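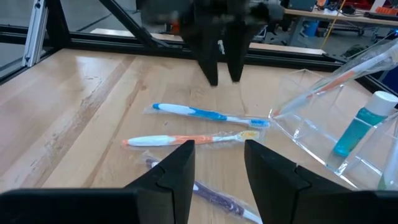 Section 4: Choosing and Trying Your Finger Sets

By now you've got both arms bolted down, powered up and homed (if you haven't, go back to Section 3, I'll wait). This is the part of the set-up I like best, where we swap fingers on the grippers, run the same boring little job over and over, and find out which pair you want to live with.

I wrote this section on the two-arm bench at Edimbridge, so when I say "left arm" or "right arm" I mean as you stand at the front of the table with the arms reaching in from the sides. If you only have one arm you can still do nearly all of it. Skip steps 9 through 12 and have a coffee.

What's in the box

The Siratis gripper kit ships with two sets of fingers. The Caruso set is the stiff one, with a notched tip. The Fliltum set is softer and has a bit of give when you squeeze it. Both use the same mount and the same screws, and both fit either hand. I've mixed them (one set on each arm) and the controller doesn't mind at all, as long as you tell it what you did. More on that in step 5.

You'll also want:

The short hex key from the kit (the long one hits the wrist camera, ask me how I know)
A soft cloth
A handful of small objects you don't care about
A notebook, or whatever you keep notes in

About those small objects. My go-to is wrapped toothbrushes. They're cheap, they're light, they roll a little, and the shiny wrapper is a real pain for a depth camera. A gripper that picks up a bare wooden block all day can fall to pieces on a toothbrush in crinkly plastic! Throw in a travel-size bottle or two and something taller and round, and you've covered most of the trouble you'll ever meet on a tabletop.

Fitting the fingers

CAUTION: Turn the gripper power off at the controller before you touch the fingers. The e-stop by itself holds the arm but leaves the gripper motor live, and it will pinch you.

1. Jog the arm to the SERVICE pose. The gripper should end up at a comfortable height with the fingers pointing down.

2. Switch off gripper power and wait for the status line to say GRIP OFF.

3. Undo the two screws on each finger and slide it straight down. Don't twist. If it sticks, wiggle it front to back.

4. Wipe the mount with the cloth, slide the new finger on until it clicks, and do the screws up snug. Snug is plenty. I cracked a mount in November by leaning on the key, and I'm not a strong person.

5. Turn gripper power back on and open the Tool page. Pick the finger set from the list, once for each arm. The two sets aren't the same length, and if the controller thinks you've got the short ones on when you've got the long ones, you'll drive the tips right into your table.

6. Press ZERO GRIP. The fingers close, touch, and open again. Keep your hands out of there.

Note: If you hear clicking during ZERO GRIP, one finger isn't seated. Go back to step 3 for that finger only.

Laying out the table

7. Scatter your objects in the middle, where both arms can get to them. Please don't line them up like soldiers! Real mess is what you're after. Let them point every which way, put a couple close together, lay one bottle on its side and leave another standing.

8. Keep a clear strip along the front of the table. You'll be reaching in there to reset things, and it's good to have somewhere to put stuff down.
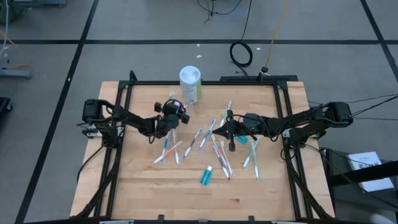
Figure 4-1. Scattered layout for the finger comparison, one bottle upright and one lying down.

Now for the two-arm part.

9. Load the program called SORT BOTH. It gives each arm its own half of the table and a shared band down the center.

10. Set the speed to 30 percent. I know it's slow. You want to be able to see what each finger does at the moment it touches something, and at full speed it's over before you've blinked.

11. Set the shared band to TAKE TURNS. With this on, one arm waits while the other is in the middle.

CAUTION: Don't switch the band to FREE until you've done a full session without a stop. The arms do know where each other's wrists are, but they know nothing about the cables. A loop of cable hanging off one wrist can get hooked by the other hand, and then you're back in Section 2 rerouting everything.

12. Press RUN and stand where you can reach the e-stop. I keep mine by my left hand, and I keep my left hand near it.

Running the comparison

I run 56 picks with each finger set. It's an odd number to choose, I admit, but it's how many I can get through before I need to stretch, and it's enough to see a pattern. Whatever number you choose, use the same one for both sets, and reset the table the same sloppy way between rounds.

For every pick, jot down one of these:

Clean: picked up first try and held all the way
Retry: needed a second go
Drop: got it up, lost it
Shove: pushed it along the table and never got hold of it

Shoves are the ones to watch. A drop usually means grip force, and you can fix that with a slider. A shove usually means the tip shape or the height is wrong for the object, and no slider in the world will help you there.

My own results, for what they're worth: the Caruso set got 41 clean picks out of 56. Most of the rest were shoves on brushes lying side by side, where the tip came down on a handle when it should've gone in next to it. The Fliltum set did better on the bottles and worse on the brushes, with a fair number of drops where the wrapper slid and the brush went with it. I ended up keeping the Caruso set on both arms for this job. If I were handling mostly bottles I'd go the other way without thinking twice.

Your table, your lighting and your objects will give you different numbers, so do run it yourself!

Moving on to containers

Once flat picking is going well, try the harder version, where things have to go into cups and stay there. Collect your objects into a couple of clear containers, leave one flat package out on the table for the arm to think about, and load SORT UPRIGHT. 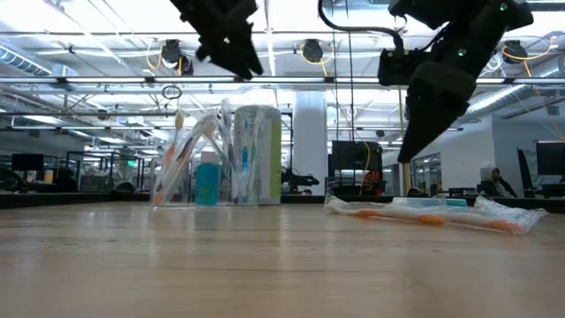

The main thing that changes is the approach. With flat objects the hand comes straight down and there's loads of room. With a cup full of handles leaning all over the place, you need to come in at a slant or you'll catch a handle on the way and tip the whole lot. On the Approach page, start with the tilt at 4 and go up one notch at a time. I've never needed to go past 7.

Clear plastic is tricky too. The wrist camera will sometimes look right through a cup and put the edge of it somewhere silly. Two things have helped me:

Switch the depth filter from NORMAL to PATIENT. It takes a few more looks before it commits. Picks get slower, but the arm stops poking at thin air.

Turn down any lamp aimed straight at the table. Overhead room lights are usually fine. A desk lamp bouncing off a wrapper is awful.

Note: Long flat packages want the Fliltum set, or a lot of patience. The stiff tips tend to skate along the plastic. If you're staying with the Caruso fingers, aim for the sealed end, where there's a bit of an edge to grab.

If something goes wrong

The gripper closes but the controller says EMPTY. The object is thinner than the minimum width on the Tool page. Lower it a little and try again. Toothbrush handles caught me out on this one for a whole afternoon.

One arm sits there and won't take its turn. Check that the other arm has really left the shared band. A wrist parked just over the line counts as inside.

Fingers don't meet evenly after a swap. Loosen both, press ZERO GRIP, then tighten them with the gripper closed and the power off.

The arm stops with CAMERA BUSY. Unplug the wrist camera at the arm end, count to ten, plug it back in. I don't love this fix either, but it's worked every time.

Saving your set-up

When you're happy, go to Tool, then Save As, and put the finger set in the name. Mine say things like CARUSO BOTH SLOW. Save the force and approach settings in the same file (there's a checkbox, and it's off by default, grr). Then power the grippers down, jog both arms to REST, and put the spare fingers back in their bag before one of the screws goes under the bench.

Section 5 covers wrist camera calibration. You'll need the printed target from the kit, so dig that out before you start.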